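**20 Aug 2021 - assembly cell, notebook**

Started at 6, alone for the first hour. The floor was still wet from the cleaning, so I waited before I rolled the parts cart in.

Open points from yesterday:

- Grip force on the bun is still the value we got from Foltura. I want to try a lower one, but only after the lettuce is stable.
- The Nonero scheduler lost its connection once more during lunch. Restarted it, and it came back with the old order list. I wrote to them with the log attached.
- The left holder must go back to its pencil marks after washing. Twice this week it was put back slightly turned and the first pick failed.

Morning run was 44 builds with the lettuce step in its new place, directly on the bottom bun. Before, we put the patty first, as the counter people do it by hand. They told me on Monday that the leaf slides when it is placed on top of a patty, and that they correct it with a finger without thinking. The arm has no such finger. With the leaf first we had 6 bad builds out of 44, and in the last run with the old order we had 23 bad out of 40. So the order stays.

I want to write down also how we learned this, for the colleagues at Flaslow who will read this book later. We spent almost two weeks on the approach angle and the opening speed. The answer came from a person who has made burgers for many years, and she gave it while she was waiting for the kettle. I did not ask the counter staff earlier and this was my mistake. From next week I have half an hour with them every second morning, before the opening.

The present sequence is bottom bun, lettuce, patty, cheese, tomato, top bun. After the lettuce the gripper goes back up and stays open before the next pick. I keep this pause long for now, it is easier for the person at the station to see what the arm intends.
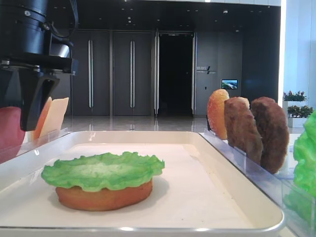
Does the cell take away somebody's place at the counter?

At Araújo the number of people on the shift stays the same until the end of the trial, and this is written in the agreement. What changes is the work inside the shift. The person who was building now fills the holders, checks the finished burgers and talks with the customers. After the trial it is the decision of Araújo, and I can't promise anything about it. I said it to the staff in the same words.

What I heard from them this week, as I noted it:

- Filling the holders is more tiring than it looks. Everything must stand upright, and a patty with a broken edge leans on its neighbor. They throw away pieces that they would use by hand.
- They like that the hands are not in the sauce all the time. The gloves last longer.
- The standing is worse. When they built by hand they moved between the fridge and the board, and now they stay beside the holders. I will ask for a mat and maybe a high stool.
- One of them doesn't like to reach toward the right holder while the arm is on the left. It is allowed by the safety zones, but I understand her. We could add a hold button on her side - I have a spare one in the drawer.
- They want to know who is responsible when a customer gets a bad burger from the machine. For the trial it is me, and I put my phone number on the inside of the cabinet door.

Afternoon: changed the pick height for the cheese by a small step. The slices from the new package are thinner and two came together. Better after the change, but I did only a short run, so no numbers. The tomato and orange slices I left as they were.

Also the training sheet is too long. It has four pages, and the staff read the first one and then ask me. I will cut it to one page with the restart steps and the washing marks, and keep the rest here in the cabinet.

For Monday:

1. Mount the hold button and test it with the staff present.
2. Lower grip force on the bun, in small steps, same batch of buns.
3. Call Nonero if there is still no reply about the order list.
4. Ask Araújo for the mat.
5. Order spare dividers for the holders, the long type.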